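Backyard Astronomy Board > Observing > Planets and Small Bodies

Thread: Asteroid 2081 occultation, who's set up for Thursday?

dobson_creek wrote:
Path prediction got updated overnight and the centreline has shifted south. It now runs over Gundley and clips the bottom end of Plitport. Anyone north of the railway line is probably going to record a miss. I'm still going to try from home with the 100 mm refractor. Target star is low in the west so check your neighbour's gum trees first.

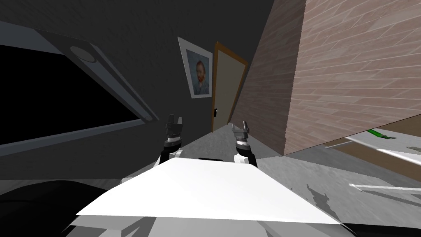
Event time at my place is a bit before 10 pm. I'll start recording five minutes either side and sort it out afterwards.

southerly_buster wrote:
Misses are worth having, so don't pack up if you're outside the line. A negative on the northern side pins down the size of the thing as well as a positive does. Send the report in either way.

peg_leg_eq5 wrote:
As well as a positive? I don't agree with that. A miss gives you a limit. A chord gives you a measurement. If you can drive 20 minutes to get inside the path, drive.

southerly_buster wrote:
Fair enough, a chord is better. I was talking about people who can't drive anywhere on a work night.

dobson_creek wrote:
That's me. Kids in bed, car stays home.

Has anyone used the Rimidum timing box? Mine drops its satellite lock whenever the laptop is plugged into the charger. On battery it's fine for the whole run.

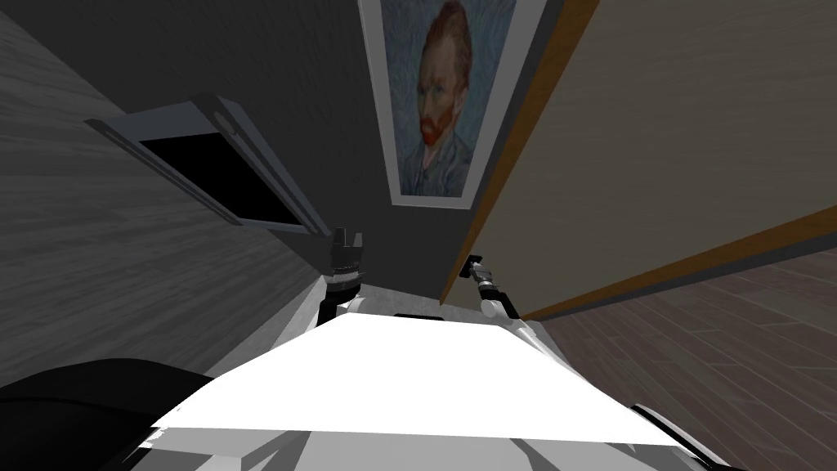
Both arms up, seen from behind.

Firmware is the one it shipped with. I haven't tried the newer one, as the forum over there had a few people saying the display goes dim after the update.

quokka_optics wrote:
Mine did the same. Put a ferrite on the USB lead, close to the box, and run the antenna out a couple of metres from the laptop. Cheap charger is the usual culprit. The dim display is real but you can fix it in the menu.

peg_leg_eq5 wrote:
Or skip the box and use the network time on the laptop. For a drop of several seconds it won't matter.

quokka_optics wrote:
It does matter. I checked mine against the box over winter and the laptop clock was out by 136 milliseconds on one night and 102 on another. You can't line up chords from different sites with that.

peg_leg_eq5 wrote:
OK, I'd have guessed less. Was that wired or wi-fi?

quokka_optics wrote:
Wi-fi, at the far end of the yard. Wired was better but I didn't keep the numbers.

newbie_nebula wrote:
What exposure are people using? I've got a Peng mono camera on an 8 inch Newtonian and I've never done one of these.

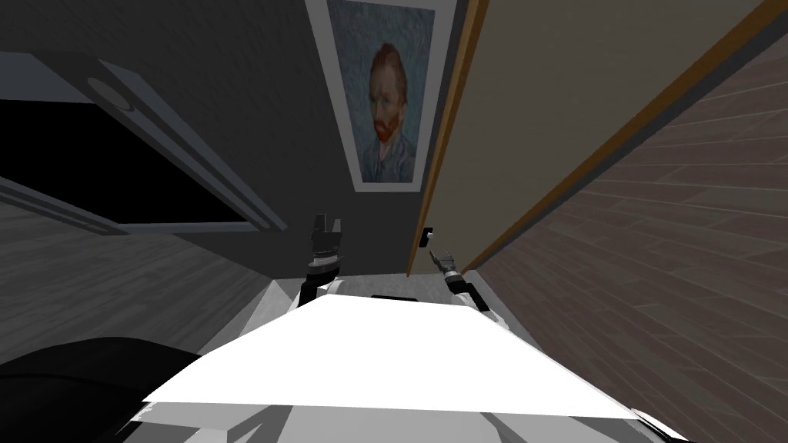 I had a practice run last night and could see the star at a tenth of a second, but it was noisy. A quarter of a second looked much cleaner. Gain was near the top.

southerly_buster wrote:
Go with the tenth if the star stays visible in every exposure. Turn the gain down a little and bin 2x2. Noise you can deal with later, but you won't get the timing back.

dobson_creek wrote:
Agree on binning. Also turn off auto exposure, and watch for dew at that altitude. Cloud forecast has us clear until midnight but Gundley is patchy.

newbie_nebula wrote:
Thanks. Which report form do I use, the spreadsheet or the web one?

southerly_buster wrote:
Spreadsheet. The web one loses the site coordinates if you go back a page.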